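Search the forum Search Advanced search Clear

Two nights near Stoltovano, lake side or old town?

Posted 14 Nov 2020 by slowtrain_58

We have three nights in Stoltovano in July and I can't decide where to sleep. The Lévesque guesthouse down at the lake wants 439 for the whole stay, breakfast included. The old town places are cheaper, but the reviews all mention stairs in the tone people use for surgery. We won't have a car. My husband says he doesn't mind walking, a statement he has made before other vacations. (Yes, the title says two nights. We added one and I can't edit it.)

Is the lake worth the extra money, or will we spend the whole trip waiting for a bus?

mapfolder

Lake, if you like quiet. The bus goes up to the old town once an hour and the last one back leaves before any reasonable person has ordered dessert. We took a taxi twice and the driver was very cheerful about the price.

The Lévesque rooms at the back look at the parking lot. Ask for the front when you book, and ask again when you arrive, because the first request tends to get lost somewhere in between. Breakfast is good if you're early. If you're late it is mostly jam.
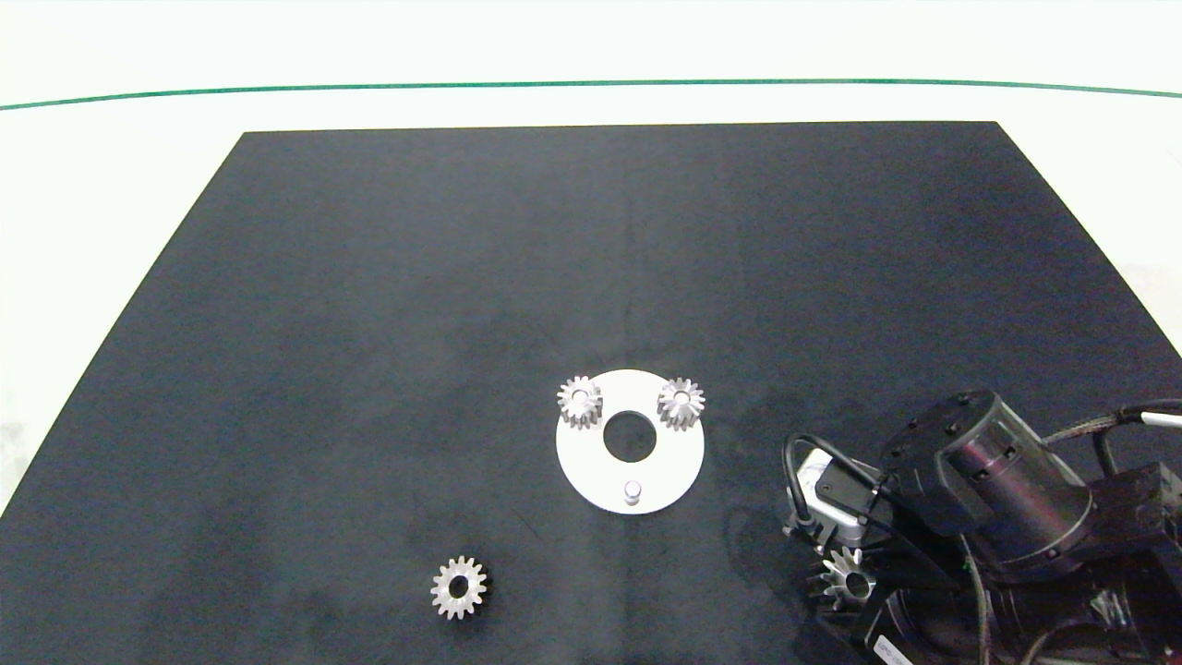
Old town has better food and you can walk to the train, downhill at least. I counted 58 steps from the square to our door, and I counted them every evening. If your husband is serious about the walking, stay up there and take the bus to the lake for one afternoon. One afternoon of lake is plenty — it's a lake.

tamum_or_bust

Skip both and go to Tamum. Much nicer.

pennywise_packer

Tamum is a different trip, and the train only runs there in the morning. For Stoltovano I'd split it: two nights up top, last one at the water. Check whether Lévesque will do a single night in July, as they turned us down. Skinelness Cottages next door said yes, and then put us in the room over the kitchen. We knew what was for breakfast by five.

Contact us | Copyright 2020 | Back to top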